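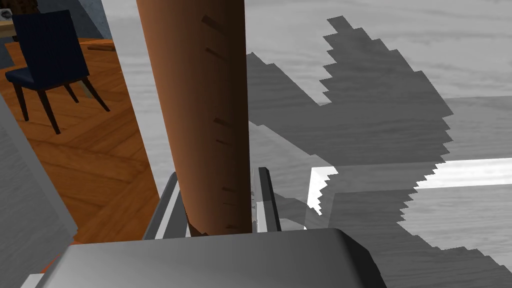 Figure 1. A brown crust-like surface with short dark marks running down one side.

Who still buys bread from a baker? A project report on shopping habits in Runlow

I picked this subject because I eat a lot of bread and I thought it would be easy. It was not all that easy, but I did enjoy it, and I'm glad I didn't go for my first idea (bus timetables).

Runlow has two proper bakeries left. Purketti is the old one at the top of the hill, where my gran used to send me with a cloth bag and the exact money. Urquijo is down by the station and only opened a few years ago. Everybody else in town buys sliced bread from the Dellon supermarket, or so I thought when I started. My question was a simple one: who goes to the bakeries, how often, and what would make the rest of us go more?

How I did it

I wrote a questionnaire on one side of paper and handed out 90 copies in July, mostly outside the library and on market mornings. I got 84 back, and my tutor was as surprised as I was! I think it helped that I stood there with a clipboard and a pen while people filled it in. A few took theirs home and that's where the missing ones went.

I had to throw one question out. It said "Do you like fresh bread?" and of course they all ticked yes, so it told me nothing at all. If I did this again I would ask "When did you last buy a loaf from a baker?" and leave it at that, as people remember that sort of thing pretty well.

I also sat in both shops on a weekday morning with a notebook, with permission from the owners. Purketti gave me a stool behind the door. At Urquijo I had the window seat and a very good cheese roll.

What people told me

The biggest thing was opening hours. Both bakeries shut in the middle of the afternoon and plenty of people in Runlow work in the next town, so by the time they get off the train there's only Dellon open. I had expected price to come top, and it did come up a lot, mainly from families with children who get through a loaf a day. But "closed when I get home" was written in the comments box again and again, once in capital letters.

Older people were the most regular customers, which I expected, and they mostly went to Purketti. They go on the same days each week and buy the same thing. Several told me they had never set foot in Urquijo and had nothing against it, it just wasn't on their way. Younger people were the other way round: they knew Urquijo from the station and often bought something to eat on the train, but they hardly ever bought a whole loaf there.
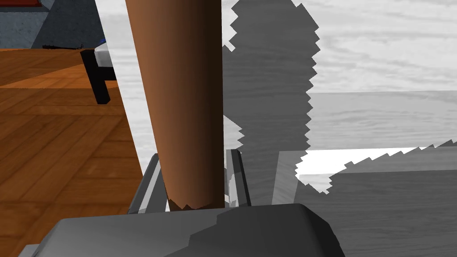

I asked about that when I went round talking to people afterwards, and the answers were all about keeping it. A long crusty loaf is lovely on the day and like a cricket bat the morning after, and if you live alone you end up throwing half away. Sliced bread goes in the freezer and you take out what you need. Only 11 people said they froze bakery bread, and one of them gave me a whole talk on how to do it (slice it first, wrap it well, toast it straight from frozen). I've been doing it her way ever since.

Half loaves came up too. Purketti will cut a loaf in half if you ask, but there's no sign saying so and most people had no idea. I certainly didn't, and I've been going in there since I was small.

What went wrong

My sample isn't fair. Standing outside the library in the daytime means you miss nearly everyone who works in the daytime, and those are the people with the most to say about opening hours! I did do one evening at the station but it rained and people wanted to get home. I also forgot to leave a space for age on the first batch, so I had to go back and guess, and I've left those forms out of the section on age.

What I would suggest

A sign about half loaves at Purketti, for a start, which would cost them a piece of card. Urquijo could try staying open late one day a week to catch the evening trains. I told both shops what I'd found. Purketti said they would think about the sign, and Urquijo want to see the comments in full, so I'm typing them up for them now.

Handed in 30/12/2023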